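Our building on Rillon Street

02/11/2025

A few people have asked how the purchase went, so I am writing it all down in one place. I also want a record for myself, since I have already started to forget which inspection came first.

The building is two stories, brick on the front and sides and painted block at the back. The ground floor is one retail space. Upstairs there are 4 apartments, all one-bedrooms, two facing the street and two facing the alley. It was listed as part of a pair with the building next door, which everyone on the block calls the Gillies building after the shoe store that used to be in it. The seller wanted to move both together. We could not afford both. After the pair had sat for most of the winter they agreed to split them, and we made our offer in April.

The first problem was the lot line. The two buildings share a wall, and at some point an owner of both had cut a doorway through it at the ground floor to make one larger store. It had been closed up with studs and drywall. Our lender wanted it closed properly, in block, with a fire rating, before they would write the loan. The seller wanted us to do it after closing. We went back and forth on this for 60 days. In the end the seller paid for the block work and we gave up the credit we had asked for on the roof.

The roof is fine for now. It is a flat roof with a rubber membrane and one bad seam near the drain, which we have had patched. I would have liked the credit, but the doorway was going to stop the whole thing.

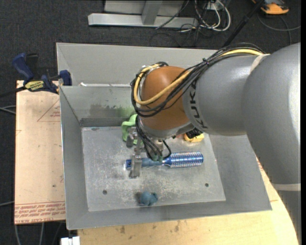

The second problem was the meters. Each apartment has its own electric meter, but there is a single gas line for the building, and the boiler for the apartments also heats the store. The old owner simply included heat in every lease. We are keeping it that way for the apartments. For the store we wanted it separate, so we had a small rooftop unit put in and took the ground floor radiators off the loop. The boiler has been quieter this fall, and the apartments on the alley side get warm sooner in the morning than they did.

The store was empty when we bought it. It had been leased last to Harkora, a lighting showroom, and they left behind a lot of track on the ceiling and a counter that was bolted to the slab. We took down the track and kept the counter. We showed the space ourselves for a month and then gave it to a broker, and I should have started with the broker. She knew what the other storefronts on Rillon Street were getting and told us we were asking too much for the depth of the space. People pay for frontage. The back third of our store has no windows and counts for very little, whatever the floor plan says.

We lowered the rent and had two offers. One was from a phone repair shop and one was from Skultuta, a bakery that already has a store across town. The phone shop offered more and wanted almost no work done. The bakery needed a floor drain, a grease trap and a larger electrical service. We went with the bakery on a longer lease, with them paying for the trap and the equipment and us paying for the service upgrade. I know some landlords would have gone the other way. A longer lease made the lender happy, and I did not want to be showing that space again in two years.

Upstairs, three of the apartments came with tenants and one was vacant. We kept the rents where they were for the first year. The vacant one is number 402, and I have no idea why, in a building with no fourth floor. The number is on the door, the mailbox and the electric bill, and the post office has it that way too. I looked into changing it and decided to leave it alone.

Number 402 needed a kitchen floor, a bathroom fan and paint. Under the kitchen vinyl there was another layer of vinyl, and under that a layer of old tile that had to be tested before anyone would touch it. The test came back clean. We pulled everything up, screwed down new underlayment and put in a plain sheet floor. The inside of the closet turned out to be 222 inches around at the baseboard, which I know only because I bought the trim for it twice, wrong the first time.

The rental inspection took longer to schedule than to do. The inspector asked for a handrail on the back stairs, a cover on the junction box in the hall, and new batteries in one smoke detector. He also wanted the apartment numbers posted at the rear door as well as the front. We did those in a weekend and he signed off on the second visit.

What is left is mostly outside. The mortar on the alley side is soft from the ground to about knee height, and there is a downspout that empties right against the wall, so the two are probably related. We have had one quote for the repointing and are waiting on another. The downspout I can move myself - it needs an elbow and a longer run out to the alley drain. I would like to get that done before the ground freezes.

The bakery has its permits in and is waiting on the electric company for the new service. Their sign is going up over the old Harkora bracket, which the sign people say is solid enough to use again.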